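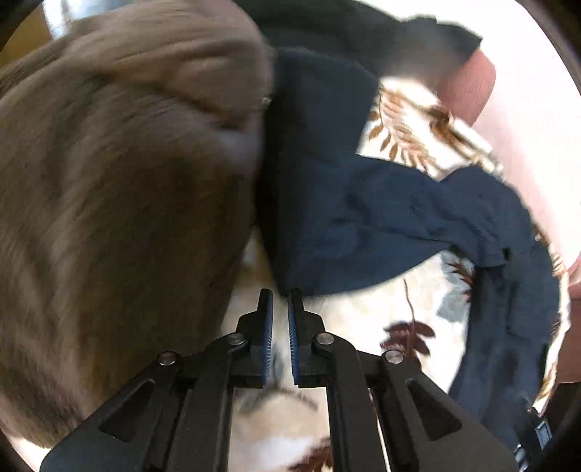 How to wash and store winter blankets and knitwear

Reading time: 4 minutes

June is a good month for this job. The heating is off, the throws have come off the sofa, and anything you hang outside in the morning has a fair chance of being dry by teatime. If you leave it until September you will be packing things away at the point you want them back.

You will need a mild liquid detergent, a mesh wash bag, a clothes airer and some storage bags or boxes with lids. I use Brastano wool wash for the knitwear and whatever is under the sink for the fleece.

Sort by fabric first

Read every label before you start. Fleece and most plush throws are polyester and will go through the machine without trouble. Wool and wool blends need a wool cycle or a hand wash. Cotton blankets can take a hotter wash but get very heavy, so do them one at a time.

Keep dark colours apart from pale ones for the first couple of washes. Fleece picks up lint from everything near it, and a navy jumper washed with a cream throw will leave its mark on the throw for months.

Washing fleece and plush

Shake the blanket outdoors. Set the machine to 30 degrees on a gentle cycle and use half the detergent you would normally use. Leave out the fabric softener - it coats the fibres and makes the pile go flat and greasy. The drum should be no more than two thirds full.

Do not iron fleece, and keep it out of a hot tumble dryer. If the pile has gone stiff, brush it with a soft clothes brush while it is still slightly damp.

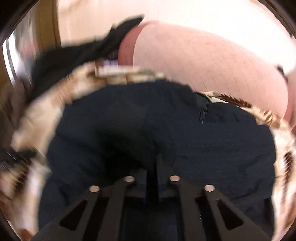
Washing knitwear

Turn jumpers and cardigans inside out and fasten any buttons. For hand washing, fill a basin with cool water, add the detergent, and leave the garment to soak for 10 minutes. Press the water through it with your palms. Rinse until the water is clear.

Lift it out with both hands underneath so the weight does not pull it out of shape. Lay it on a dry towel, roll the towel up and press along the roll. Then open it out flat on the airer and ease the cuffs and hem back to where they should be. A thick jumper can take two days.

Check for moths

Look along seams, under collars and inside cuffs. Small holes or bits of webbing mean you should treat the whole drawer as well as the garment. Put the item in a sealed bag in the freezer for two weeks, let it come back to room temperature, then wash it.

Packing away

Everything must be completely dry. Fold knitwear and put the heaviest pieces at the bottom. Vacuum bags are fine for polyester throws but I would not leave wool in them all summer. A cotton bag inside a lidded box is better. The Pamasby 49-litre box holds a double blanket and two or three jumpers in our house, with the lid properly shut.

Write the contents on a bit of card and tape it to the short end, where you can read it once the boxes are stacked. Lofts get hot and sheds get damp, so under the bed or on top of a wardrobe is usually best.

Written by Aled Wynne

Get our household tips by email every Friday. You can unsubscribe at any time.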